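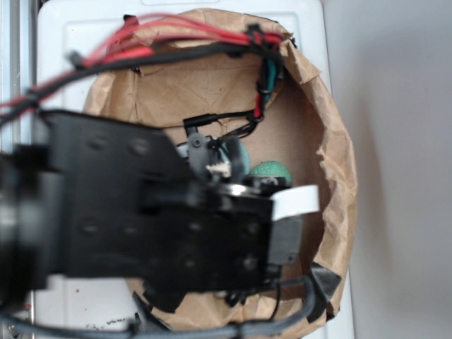

Jimau Opens Equipment Planning Service in Ornville

ORNVILLE, 26 July 2025. We at Jimau are so pleased to share that our planning service for first-time robot buyers, tried out with the good people of Prelovano since May, is now open to all. 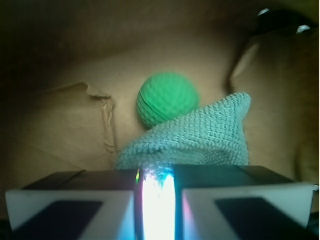

Buyers bring the soft, awkward items they handle every day, and we help them work out a budget over 3 visits, with spare fingers, wiring and training hours all written in.

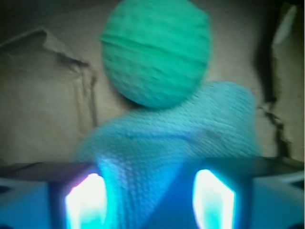 Plans cover 5 years of upkeep, and our Ritchie office will gladly go over any quote you already have in hand.

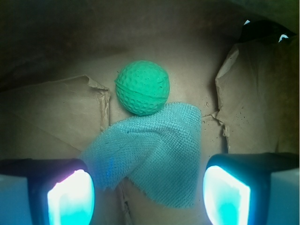

Bookings are open now, with 30 places this season.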